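Week 6 handout: Cable slack and other small griefs
Workshop Practice, February block. Notes by Moushumi Bhuiyan, corrected by Gunther Hellwig (in red, at length)

1. Reading. Böttcher, the chapter on routing. It runs to 80 pages and says "leave a loop" on most of them.

2. Bench habits. Put down what you aren't using. Last year's group stacked everything at the elbow and then went looking for it with the same elbow.

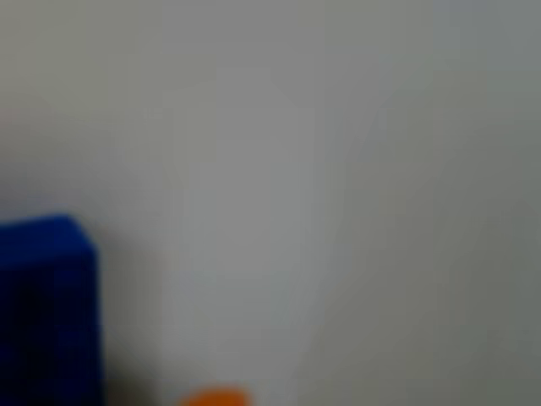
Label both ends of a cable before it goes anywhere. One labeled end is a riddle, and Gunther sets enough of those in the exam.

3. Slack. A wire that crosses a joint needs enough length for the joint's whole travel — bend it by hand to both ends before you tie anything. Thin wire loops wide and catches on things. Thick cable holds its own shape, usually the wrong one. 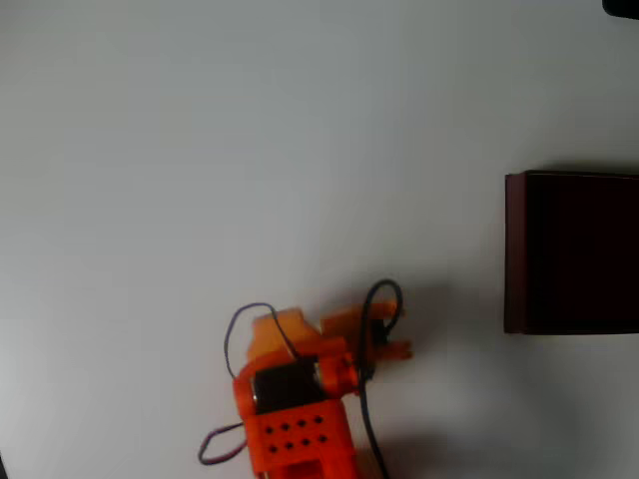
Ties go on the rigid parts, never across the hinge. Snip the tails flush. Jabari Nyamweya has a scar he'll show you if you don't.

4. For next time. Sketch one cable path, 20 minutes at most, in pencil. Ink has proved optimistic.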